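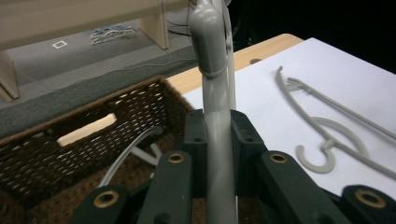

Hanger check, sorting table and baskets
Laneo clothing room, Thursday round, filled in by Zlata Koval

I love this check, and I say so every time somebody tries to swap it with me for the stockroom ladders. A hanger is such a simple thing and there is so much to look at once you start looking! We went through 40 of them this round, all plastic, and the table and baskets got their turn as well. The gray ones are my favorites to inspect. With one lying flat on the white paper you see the whole line of the arms and the hook at once, and a bend has nowhere to hide. Please keep doing it that way – paper down first, hanger flat, then pick it up and feel along it.

HANGERS

Hook turns or sits firmly, no wobble at the neck: OK
Comment: Two were a bit stiff. Stiff is fine, wobbly is not.

No cracks where the neck meets the arms: 9 REMOVED
Comment: All 9 were from the old Colis batch, which has been hanging in the sunny window for years. Hairline cracks, easy to miss, so run a thumbnail across. They are in the bin by the back door and should not come back in, however good they look from a distance.

No sharp seams or burrs along the arms: OK after work
Comment: Sanded three with the fine block. Lovely result, you would never know. One of them had been pulling threads on the knitwear rail since March.

Hook tip rounded: OK

Shoulders level when hung on the test rail: OK
Comment: The new Grallex hangers are all dead level, every single one. Very pleased with these.

BASKETS

Rim and handles free of broken strands: OK
Handles hold when lifted with 15 hangers inside: OK
Comment: 15 is the limit, please. Heaped baskets tangle, and then people yank.
Nothing left in the bottom (pins, tags, clips): see comment
Comment: One safety pin, open. Tip the baskets out before filling them.

TABLE

Stands level, no rocking: OK
Corners and edges smooth: OK
Comment: Ran a cotton rag along every edge and it didn't catch once.

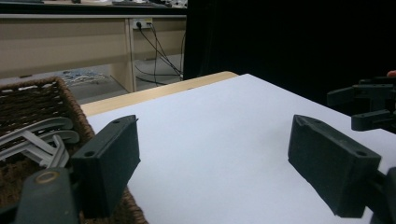
Paper cover flat, no curled corners over the edge: OK
Comment: A curled corner catches sleeves and brings the whole sheet down with it. Change the paper when it tears or gets inky.
Pins and cutters off the table before sorting starts: OK

RAILS

End caps on: 1 MISSING
Comment: Ogura rail, left end, nearest the fitting room. Taped over for now, new cap ordered.
Casters lock: OK, all four
Load per rail no more than 21 winter coats: OK
Comment: We had 21 exactly on the long one and it took them beautifully, but don't sneak in another.

TO DO

Fit the Ogura cap when it comes.
Move the remaining Colis hangers out of the window.
More fine sanding blocks, we're down to the last one.

Signed: Z. Koval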